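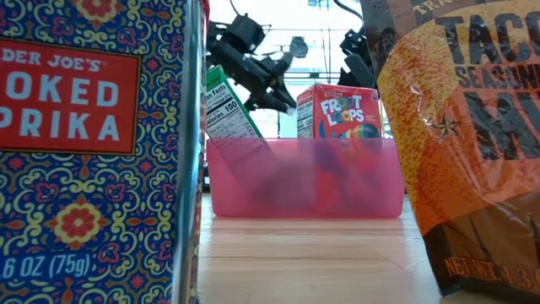

Pick into bin, how many demos before training?

ladport_dl
Posted January 3, 2020

Two arms, fixed camera, teleoperated. Task is cereal boxes and a pink bin, with a spice tin and a seasoning bag on the table as clutter. I have 800 episodes. The policy reaches the right box, then closes the gripper a little high. Do I go to 2000 or change something first?
Dayana Ledesma

porkness
Change something. 800 is plenty for one bin. How many layouts did you use?

ladport_dl
4. Bin stays put, boxes get swapped and tilted.

porkness
Then you have 4 examples recorded 200 times each. Move the bin.

B_Vavra
Disagree in part. A high grasp is usually a depth problem, and moving the bin won't fix it. A tin and a bag that close to a fixed camera will hide part of the far arm in a lot of your samples. Check whether the errors are worse on the side behind the bag.

porkness
Occlusion is what clutter is for. Take it out and the policy fails the first time someone leaves a jar on the table.

B_Vavra
I said check, I didn't say remove. Sort by side, then decide.
Bořivoj

ladport_dl
Sorted the last 16 test runs. The bag side is worse, but both sides close high. I'll record new layouts with the clutter left in and hold one layout out for testing.

cladutness
Check the timestamps too. Ours had the gripper state logged late and it looked like that.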